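Viltisport to sell estate jewelry, but the paperwork is thin

OVVILLE, Fri 8 May – Viltisport, the sporting goods chain better known for ski wax and running socks, says it will start selling secondhand fine jewelry at its Ovville store next month. The company calls the collection "certified vintage." Who did the certifying is harder to pin down.

According to the announcement, the first batch is made up of 654 pieces, mostly rings and brooches, bought in February from Okabe, a wholesale dealer that is closing its showroom in Gomham. Prices were not given. Neither was a full list, though the company did pick out a sapphire cluster ring and a pair of Edwardian-style pearl drops as highlights. 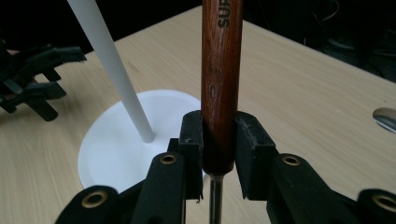 The word "style" is doing a lot of work there. A ring made in 1910 and a ring made last year to look like 1910 can both be sold under that label, and the gap in value between them can be huge. Asked which of the two it meant, Viltisport said each item would come with "a card describing its character and era." A card is nice to have. It isn't a lab report, and the company confirmed that only stones over 2 carats will be sent out for independent testing.

That leaves out most of what people buy. Smaller sapphires and rubies are often heat treated, and some are lab grown, which is fine as long as the buyer is told. On older pieces it is also common to find one or two stones that were swapped out during a repair. A loupe and a patient eye will catch some of this – a store clerk with two afternoons of training probably won't.

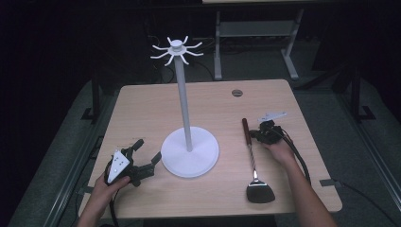 Viltisport says its staff training was designed with Okabe, the same firm that sold it the stock. It sees no conflict in that. Shoppers might.

The return policy is another weak spot. Customers will have 5 days to bring a piece back, and only if the tag is still attached. An outside appraisal can easily take longer than that, especially if a stone has to come out of its setting to be weighed. Weights in the preview leaflet are given to two decimals with no note on whether the stones were weighed loose or estimated from their measurements. For mounted stones it is nearly always an estimate, and most careful dealers say so.
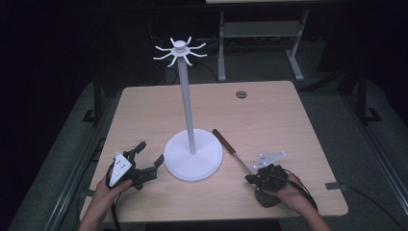
None of this means the jewelry is bad. Okabe has traded in Gomham for years, and some of its platinum work was well liked by collectors. There may be good buys in the cases – even a few bargains, if the chain has priced by metal weight alone.

Anyone tempted should ask for the treatment status of every colored stone in writing, along with a receipt that names the metal and its purity. Viltisport said it would "look into" putting those details on its receipts. The counter is due to open with 6 display cases next to the footwear department.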